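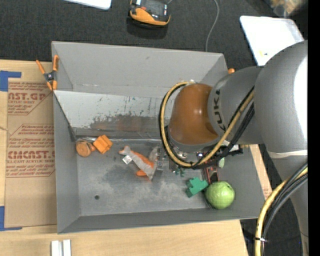 Re: [hekotow-growers] Garlic curing, and the Prinent order

Quick one before I head out, sorry for the fragments.

To whoever asked about curing – yes you can do it in the shed, no you don't need a fan if there's any sort of breeze. I hang mine in bunches of 20, tops on, dirt still on. Don't wash it. I washed a batch the first year and lost most of it to grey mould by January.

> Had a go at the purple stripe this season for the first time and
> it's come up small, some of the bulbs hardly bigger than a walnut.
> Planted at the same time as the white. Same bed, same compost,
> watered the same. Is it the variety or have I done something
> wrong? Also does anyone know if Prinent are still doing the bulk
> discount on seed garlic or did that finish? Their website still
> says 6 kg minimum but I'm sure it used to be less.

Purple stripe wants a proper cold spell. If your bed is up against the house it's probaly too warm. Mine are down the bottom by the creek where the frost sits and they do fine, the ones near the back steps were rubbish. Could also be spacing – I see people cram them in. A hand's width between cloves, more if you can spare the room.

And pull the scapes! Doesn't matter so much for softneck but on the hardnecks it makes a real difference to size. Chop them up and fry them, very good with eggs.

On Prinent: the discount is still going, rang them last week. 6 kg minimum is per order though, not per variety, so you can mix. I've got 122 cloves left over from my own lot that I'm not going to get in the ground, happy to give those away to anyone who can pick up. Mostly white, a few Šťastný. The Šťastný is a bit hot raw but lovely roasted and it keeps for ages, still eating last year's.

If enough people want in I'll put one big order through and we split the freight. Reply to me off list with how much, not to everyone please, my inbox can't take another week like the potato one. Freight was roughly 300 dollars on the last pallet, which is daft for one person.

Someone also asked about Walletti netting. Fine for birds, useless for possums, they go straight under. Peg it every step or don't bother. I've gone back to old wire and bricks.

Oh and the rust question – orange spots on the leaves, yes thats rust. Pick off the worst, more air between plants, dont put it in the compost. Bulbs are still OK to eat, just don't replant from them.

Right, must run. Will do the order list when I'm back.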